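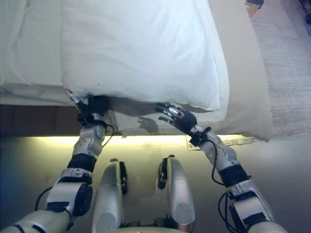 4. Dressing the bed and setting the under-bed light

Now for the best part of the whole build! The base is up, the mattress is on, and your Plallow bed is about to start looking like a bed.

4.1 Put the bottom sheet on first and work from corner to corner. A few soft folds where it drapes over the mattress corners are fine.

4.2 Take the first pillow by its lower corners and give it a good shake, then lay it across the top of the bed. We love a white pillow over a cream or beige one, with the darker one peeking out from beneath and beyond it. It looks lovely against a dark brown base panel.

4.3 Draw both pillows back until they sit fully on the mattress. A plump pillow will happily creep over the side, so check again once the duvet is on.

Note: The pillow supplied with the Plallow set has a filling weight of 900 g. It arrives squashed flat and needs some 56 hours to puff up completely (worth the wait!).

4.4 Plug in the light strip and press the switch once for the warm yellow setting. You should get a soft band of light on the floor along the bottom of the base. Try it with the main lights off, it's gorgeous.

4.5 If the band looks broken, run a finger along the strip and press down any part that has lifted.

Caution: Keep sheets and pillow corners clear of the light strip. Unplug it before you move the bed or clean underneath.

Spare strips are 600 mm long. Ask for part 1356 when you order.

Next: 5. Fitting the headboard cushions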